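Varkix Opens Orders for Its Two-Arm Bagging Cell

I'm Dewanti Manurung, I run equipment planning at Varkix, and I've been waiting to write this one! Starting in September, shops and small packing rooms can order our two-arm bagging cell outright or spread the cost over 20 months.
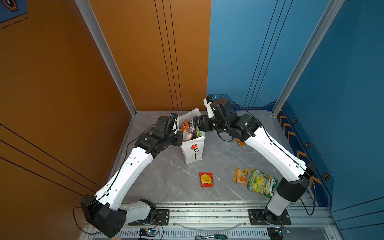 Two arms at a paper shopping bag in the bagging cell.

Most of the calls I get start with price, so we now send a planning sheet before any quote. It asks how many bags you fill in a shift, what goes in them and who'll look after the arms (please don't skip that line — it changes the budget more than the hardware does).

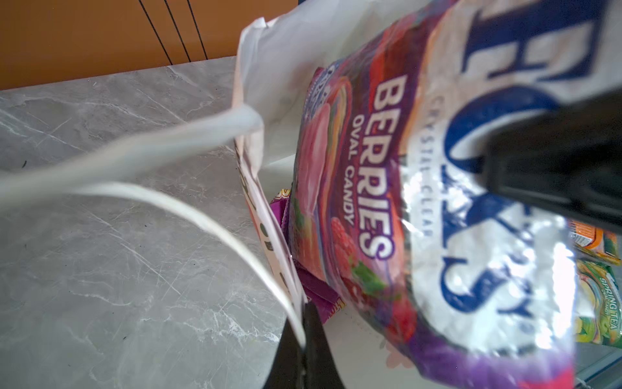 We've also set aside 65 early slots for buyers who want to try their own products first. Send us a box of what you sell, and Cor Vanhove and his team will go through it with you on a call before you sign anything.

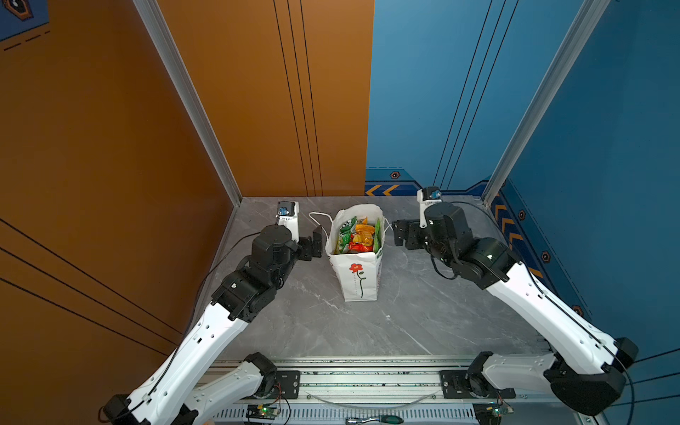 Budgeting for a second cell is easier than people expect, and Bent Blöndal in our finance office is happy to walk you through it. Start with your fullest order, something like a paper bag with snack packets poking up over the rim, and plan from there. Spare grippers and cables go on their own line, and so does training, which takes three days.

Planning sheets are available now from the Varkix sales desk. Ask for me or for Bent.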